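Why I Still Keep the Old Version

By Dymphna Quinlan
Aug 23, 2018

I have been making music on computers for long enough to have a drawer full of dead dongles, and every so often a kind reader writes to ask why I haven't moved on to the new release of whatever it is they've just bought. This month it was the Marchetti reverb, which I have used on nearly everything I've ever finished, and which has just had its big birthday update. I've read the list of changes twice, with a cup of tea each time, and I'm sure it is all very clever. I'm still going to wait a bit, and I'd like to make the case for waiting.

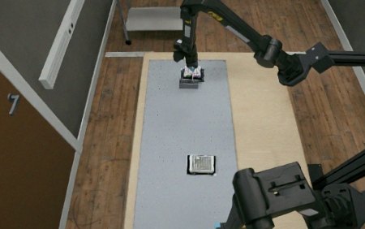

Issue 102

Part of it is simple fondness, I'll admit that freely. You learn where a plug-in keeps its things the way you learn a friend's kitchen, and after a few years your hand goes to the right knob before you've finished the thought. Then one morning the decay control has gone to live under a tab called Space (why Space?) and you spend a lovely bright hour, the sort of hour when songs get written, hunting for it like a lost glove.

But the larger part is about old work. I have 288 presets of my own in that reverb, some of them dreadful, and when I tried the trial version most came across perfectly well. Six did not. They loaded, they looked right, and the tails were wrong, a touch brighter and a little too eager to please. Lachlan Drummond, who mixed my last record in Bridbridge, heard it straight away over the telephone of all things, and he is a man who updates everything the minute he's asked!
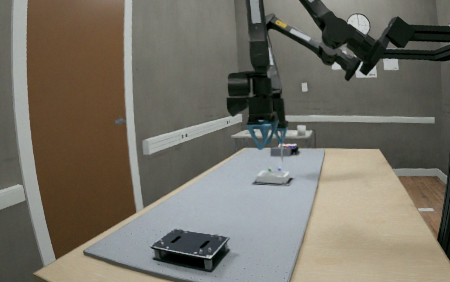
Black device on the mat, with two slots in its top plate.

Now, I don't want to be unfair to the people who write these programs. Most of them work in very small teams, they answer emails at ungodly hours, and they have to keep up with operating systems that shift under their feet every September. If they stood still they'd be out of business, and then I would have no reverb at all. What I would ask for is a plain, dull promise: let the old version and the new one sit side by side on the same machine, with different names, for as long as that can be managed. Dokideo do it with their little sampler and I have sent them a grateful letter.
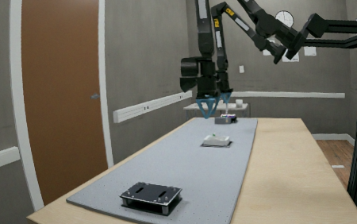 Two arms over the far end of the table, the left gripper open.

Barrett Begay wrote in after my last column to say that this is all sentiment, and that a finished song should be bounced down to audio and left in peace. He's quite right about the bouncing, and I do it now, every track, dry and wet. Still, I like being able to open a song from years ago and change my mind about it, and I don't think that's such a strange thing to want from something I paid for.

So the old version stays on the studio computer for now, and the new one has gone on the laptop, where I shall poke at it over the winter. If you've found where they put the pre-delay, do write and tell me.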